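Tinley Shire Council: Rates and Annual Charges FAQ
Last updated 7/18/21

How is my general rate calculated?
The general rate has two parts: a fixed base amount and an ad valorem amount. The ad valorem amount is the land value of the parcel multiplied by the rate in the dollar adopted for its category. Improvements on the land are not included in the calculation.

What categories apply?
Residential, farmland and business. Business land inside the Narnov industrial estate is a sub-category with its own rate in the dollar. A parcel used for more than one purpose is categorised by its dominant use. Mixed development land may be apportioned on application.

My land value went up. Will my rates rise by the same percentage?
A general revaluation redistributes the rate burden between parcels. It does not increase the total the council may collect. If your land value rose by less than the average for your category, the ad valorem component may fall.

How do I object to a land value?
Objections go to the valuing authority. The council cannot alter a valuation. Rates remain payable by the due date while an objection is under review, and any reduction is credited to the next instalment.

How do I object to a category?
Lodge a Category Review form with the rates office. A decision will be issued in writing. A changed category takes effect from the date stated in the decision.

What is the Skamo Creek drainage levy?
A special rate on the 157 parcels within the Skamo Creek catchment, as shown on the levy map. It funds culvert replacement and channel maintenance. Revenue is held in a restricted reserve and reported separately in the annual financial statements.

Is there a concession for pensioners?
Eligible pensioners receive a reduction of $80 per year on the domestic waste charge, in addition to any statutory rebate on the general rate. The property must be the applicant's principal place of residence. Applications for the current rating year close at the end of March.

Can I pay by instalments?
Yes. Instalment dates are printed on the notice. If the first instalment is missed, the full balance does not fall due automatically, but interest accrues daily on the overdue amount.

Who do I contact about the Chaiyaporn Reserve charge?
The charge was discontinued. Any arrears from earlier years remain on the account and are handled by the rates office. 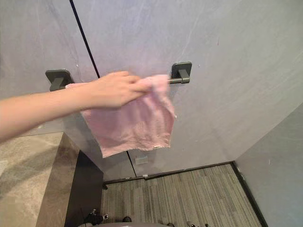
How long does a change of postal address take to process?
Allow 14 days from receipt of the signed form. Notices already issued will not be redirected.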